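Filed under: Everyday Office Skills / Writing Things Down

Chapter 2
The Small Whiteboard

Every workplace has a big whiteboard, and every big whiteboard has a corner marked DO NOT ERASE, guarding a phone number from a previous decade. This chapter is about the small kind, which fits on a table and seldom survives long enough to become history.

Osamu Ichikawa, who ran the supply room at Vindora for years, kept one beside his keyboard. It held a single job at a time. When the job was done, he wiped it. His coworkers found this showy.
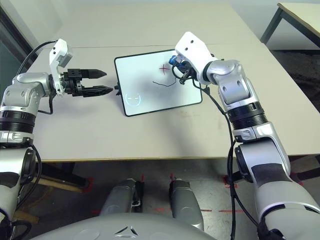 Figure 2.1 A small framed board on a tabletop, with a red cross and a wavy black line.

A mark on a board means whatever its author meant at the time, and authors forget. A cross may stand for "here," "wrong," or "ask Vasilis." Before you add a second color, decide what the first one is for – and write that down somewhere other than the board.

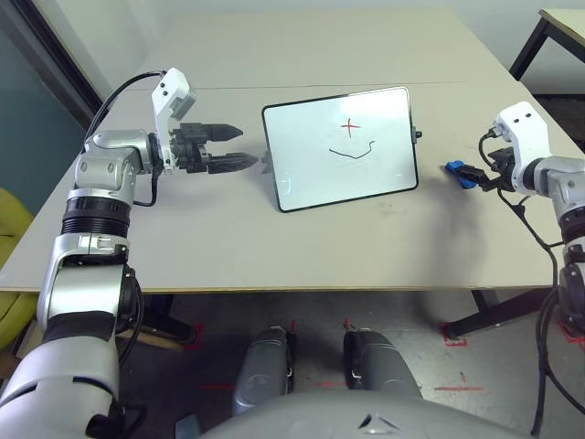 Wiping is the other half of the skill. Old marks get harder to shift the longer they sit, and people grow fond of them. In the exercises on page 45 you will draw up a key for two colors, trade boards with a partner, and try to read what you are given. Keep a cloth handy.

Dullirstead Workplace Readers | All rights reserved | Back to top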